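# Robotics Club FAQ

Last updated 10 November 2019

These are the questions we get most often from new members, parents, and people who stop by the sign-up table. If yours is missing, ask at a meeting or leave a note in the box outside the lab.

## Joining

**Who can join?**
Any student enrolled this term, in any major. You can join at any point in the term, but project teams fill up early and later members usually start on the Pinis team, which takes the most people.

**Do I need to know how to program?**
No. The first 3 sessions cover the basics: how to move the arm with the hand controller, how to save positions, and how to play them back in order. After that you can stay with saved positions or learn Python with the others.

**How much does it cost?**
Membership is free. If you travel to the competition you pay for your own meals. Bus and entry fees come out of the club budget.

**How much time does it take?**
One session a week is enough to stay on a team. In the month before a competition, most teams add a second one.

## Projects

**What are the teams working on?**
There are two this year.

- **Pinis** sorts small parts into trays by shape. It is the easier project and a good place to start.
- **Drirnari** is the music project. The goal is for the arm to play a simple rhythm on a hand-size drum and keep time with a backing track.

**Can I switch teams?**
Yes, once per term. Tell both team leads before you do it so that the lab schedule can be changed.

**Can I propose my own project?**
Yes. Write one page that says what the robot should do, what parts you need, and how you will know it works. Proposals are read in November for the following term. Anything that needs more than 200 dollars in parts has to go to the department first.

## The competition

**Which competition do we enter?**
The Leltum Student Robotics Challenge. Each team gets a table, a setup period, and 8 minutes to run its task in front of the judges. You can restart during your time, but the clock keeps running.

**How is it scored?**
Out of 1,000 points. Most of them are for the task itself. The rest cover the written report, the safety check, and a short talk with the judges. Teams lose points every year by handing in the report late, so ours is due to the club a week before it is due to them.

**Does everyone on the team go?**
Everyone who worked on the project and passed the safety test can go. We have not had to turn anyone away so far.

## In the lab

**Where do we meet?**
In the Moreira Building, ground floor, at the end of the hall past the machine shop. The door locks by itself, so knock.

**What is the safety test?**
A short written test and a walk around the arm with a team lead. You have to show that you know where the stop button is and what to do before reaching onto the table. Until you pass, you can write code and watch, but you can't run the arm.

**Why does the drum team go so slowly at first?**
A stick is long compared to the gripper fingers, and a small change in how it is held moves the tip a lot. If the grip is off, every saved position after it is off too. Members check the tip against the table and the drum at low speed before they try any strokes. Full speed needs a team lead in the room.

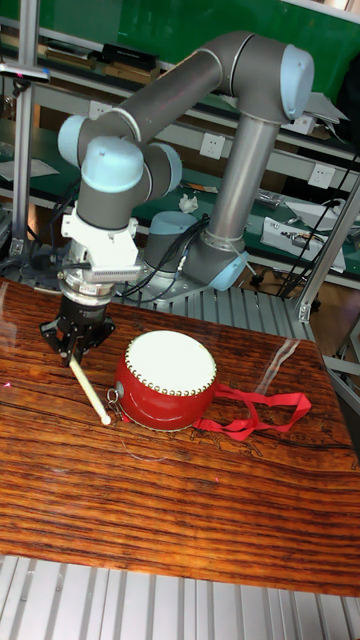
*Drirnari: drumstick in the two-finger gripper, tip on the tabletop beside the drum.*

**Can I bring my own drumsticks or other props?**
Ask first. A new stick means new positions, and the team may not want to redo them close to a deadline. Anything with sharp edges or liquid inside stays out of the work area.

**What happens if I break something?**
Press stop, leave things where they are, and tell a team lead. Then write it in the logbook. You will not be charged for normal wear or honest mistakes. Spare gripper fingers are in the labeled drawer, but only leads may fit them.

**Can I use the arm outside club hours?**
Only if you have passed the safety test and another trained member is with you. Book the slot on the sheet by the door. Class use comes first, so a booking can be moved.

**Can I take videos?**
Yes, of the robot and your own work. Ask before filming other people, and don't post the Drirnari routine until the competition is over.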